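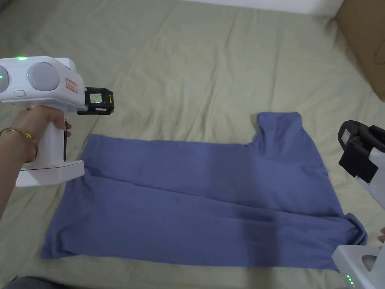 Folding, Mostly: A Gallery
Collected in September by Lindsay Gilchrist

I own a great many T-shirts for a person who wears the same four. For years they lived in a drawer under what I called the pressure system, meaning I put the clean ones on top and leaned on the drawer until it shut. Then one morning the front came off in my hand, and I decided it was time to learn to fold.

I asked friends to send me whatever they had on the subject of laundry. They sent a lot, some of it about laundry. Click any thumbnail to see it larger. The captions are mine, and the complaints can come to me too.

1. The periwinkle T-shirt
A T-shirt on a bedsheet, partway through. The sheet is sage green and has more wrinkles than the shirt does, so please direct your judgment there. I like this stage of folding, when it's still just possible that the thing will come out rectangular.

2. The drawer, before
The old Citico dresser with its front off. You can see right in, as you can at a deli counter. The gray lump at the back is a sweater I had reported missing.

3. The drawer, after wood glue
Two clamps, one borrowed. It holds, provided you open it from the left and don't hurry.

4. Hadiza's shelf
Hadiza Nwosu folds everything to the width of a hardcover book and stands it upright with the fold facing out. She used an actual book for a while - a cookbook, I believe - and now she does it by eye. I've seen the shelf in person and it's always like this. I checked without calling first.

5. Hadiza's shelf, close up
More of the same, for those who didn't believe number 4.

6. Wilfredo's chair
Every bedroom has one. Wilfredo Tolentino's is a nice cane-seat chair from his aunt, and I've known him 12 years without learning what the seat looks like. He says the clothes on it are neither clean nor dirty and that washing them would be presumptuous.

7. The fitted sheet, first attempt
No comment.

8. The fitted sheet, second attempt
It's the same sheet and, if you look closely, nearly the same shape. I had tucked the corners into each other as instructed. At some point I ended up with five corners.

9. The fitted sheet, final
It's in the closet behind the good towels, where a fitted sheet belongs.

10. Socks, paired
Fletcher Tamihana buys one kind of sock. He has 10 pairs of the Paewai crew in charcoal, and when one goes he throws it out and feels nothing. Pairing takes him as long as it takes to pick up two socks.

11. Socks, unpaired
My own collection, on the kitchen counter. I've been holding on to the one with the anchors in case its partner writes.

12. The ironing board
Hildegard Vogler's board has a cover her mother sewed, and the burn mark near the nose is older than I am. Hildegard irons pillowcases. She irons dish towels. I asked whether she irons T-shirts and she gave me a look I've been thinking about ever since.

13. Dish towels in thirds
Hildegard again. Lengthwise in thirds, then in half, then in half once more, with the hem tucked to the inside. I tried it at home and got a fairly good sandwich.

14. The Ikby basket
Bought to carry clean laundry upstairs. It has carried clean laundry as far as the landing many times. The landing is well ventilated, and I've started to dress there.

15. A Geler folding board, in its box
A flat panel with hinged flaps, meant to give you a store-shelf shirt every time. Fletcher lent it to me. I got a perfect rectangle on the first try, a perfect rectangle on the second, and then I couldn't find anywhere to keep the board. It's been under the couch for a month. Fletcher, it's under the couch.

16. Towels, rolled
For the guest bathroom, like a hotel. The guests unroll them looking for the small one.

17. Black T-shirts at night
Taken at 11 p.m. with the lamp on. There are several shirts in this picture and I invite you to find the edges of any of them. Fold your dark things in daylight, by a window.

18. The sweater from number 2
Recovered, washed, laid out on a towel. Knits get folded and never hung, according to Hildegard, who sent back my photo of it on a hanger with one word underneath. The shoulders have since forgiven me, mostly.

19. Wilfredo's chair, a week later
He read the caption on number 6 and moved everything to the bed for the picture. The seat is very handsome. By evening it was all back.

20. The drawer, now
Twelve shirts standing in two rows, fold side up. It took me 90 minutes, including a break to sit on the floor and feel organized. I can see every shirt I own from above, and I'm sorry to report that I still pick the same four.

What I do now, since a few of you asked

Lay the shirt face down on something bigger than the shirt. Flatten it with your palms, working out from the middle. Bring one side in, turn the sleeve back on itself so it doesn't stick out, and do the same on the other side. Then fold up from the hem in halves or thirds, depending on how deep your drawer is. If a corner bunches, open that one fold and do it again. I used to start over from the beginning every time, and that's how a basket of laundry came to take me an entire movie.

More pictures are welcome. I have no good ones of scarves, and Wilfredo claims to have a method for jeans that he'll show me once he can get to them.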